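Plitanell Robotics Forum
Student Projects > Course Work > Block Sorting Practicum

Topic: Demonstration count for the block sorting unit
Replies: 7

trilari_lab_desk
Course Staff

Good morning. The following concerns teams enrolled in the block sorting practicum. Each team is to record 200 demonstrations on the two-arm table before the end of June. A demonstration begins when the first block is touched and ends when both arms have returned to rest. Attempts in which a block leaves the table are to be marked as failed and kept in the folder.

Teams may choose their own starting layout, provided it is written down in the log. Please post questions in this thread so that all teams receive the same answer.
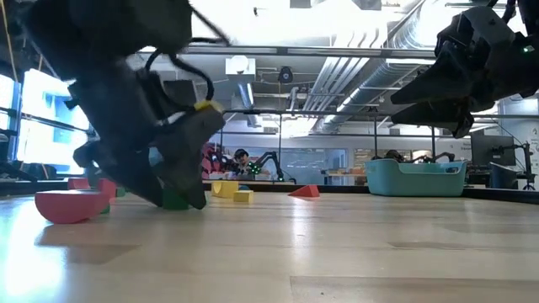
rotich_team
Student Member

Our team would like to ask whether 200 demonstrations of equal difficulty are required. We completed 40 last week, and the quality was uneven. Most of our failures occur with the curved pieces. When a red half-cylinder lies on its flat side, the fingers have only the rounded face to work against, and our operators close them too early. The cubes cause us very little trouble. We would prefer to submit fewer demonstrations and spend the remaining time on the difficult shapes.

ekon_second_year
Student Member

I must respectfully disagree with the previous post. If each team selects its own mixture, the results cannot be compared at the final review. My team recorded the full number last term with the same set of blocks, and the last 25 were clearly better than the first. Repetition was the reason. A lower count would have hidden that improvement from us.

I would also note that the practicum sheet says nothing of sorting by color. Several teams appear to assume that a green block must go to a particular bin. Could staff confirm?

trilari_lab_desk
Course Staff

Thank you both. The count remains at 200. Teams may, however, decide how many of these begin with a curved piece, as long as the log states it.

On the second point, no color rule applies in this unit. Blocks of different colors may share a bin. The color rule is introduced in the next unit, together with the scoring sheet.

For teams new to the table, the order of work is repeated here.
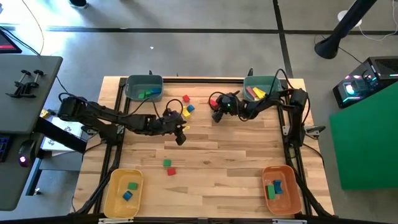 Setting up
Check that both arms move freely through their range and that the cables do not catch. Place the bins before the blocks. Enter the layout in the log and have a second member read it back.

Recording
One member operates and one member keeps the log. Change roles after every 25 demonstrations. Do not reach over the table while either arm is powered – stop the arms first, every time.

Closing
Copy the files to the team folder and return the arms to rest. The table should be clear by 6 p.m. for the evening group.

plitanell_alum
Member

I completed this unit two years ago and support the staff decision on the count. My reservation concerns the layouts. Teams tend to spread their blocks evenly with plenty of space between them, and the resulting demonstrations are of limited use once the pieces touch.

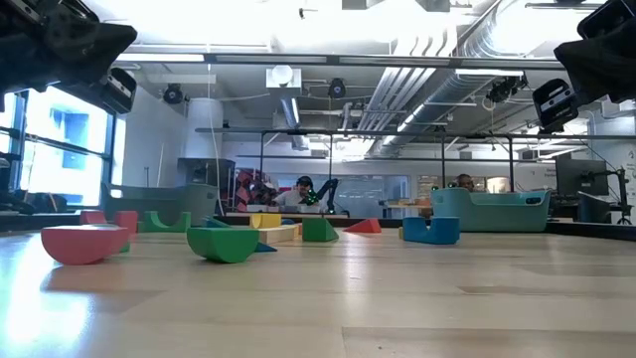 A starting layout should be judged by how many approaches it leaves to the operator. Crowding is one factor, and shape is another. An upright arch, such as the green one, can be taken by a leg or across the top, and the team should agree on one method before recording. A rocker with its flat edge facing upward calls for a different grip again. I would place at least a few pieces close together near the center, as has been done with the yellow block and the natural wood one, and leave the rest further apart.

rotich_team
Student Member

We accept the ruling on the count and withdraw our request. We do not fully agree about crowded layouts. New operators lose confidence when their first ten attempts fail, and our log shows that they then begin to rush. We suggest open layouts for the first 40 demonstrations and crowded ones afterward.

A related question concerns the wrist view. Our members find it hard to use during quick movements, and two of them now rely on the fixed view alone.
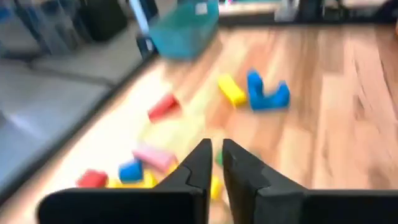

They slow down only for the final approach, and by then the arm is often slightly to one side of the block. Is there a recommended speed for the part before that?

ekon_second_year
Student Member

We did not use a set speed. We asked operators to pause for one full second before closing the fingers, and to look at the wrist view during that pause. It added over an hour to the total recording time, which some members of my team considered excessive. I considered it time well spent.

On layouts, I side with the alumni member. Ten failed attempts are part of the record, and the practicum sheet asks us to keep them.

trilari_lab_desk
Course Staff

There is no required speed. The one-second pause is permitted and should be noted in the log if used. Either order of layouts is acceptable, and the two teams are welcome to compare their failure counts at the June review.

Requests for additional table time should be sent to the Trilari desk by noon on the day before the session. Please include the team name and the number of demonstrations still to be recorded.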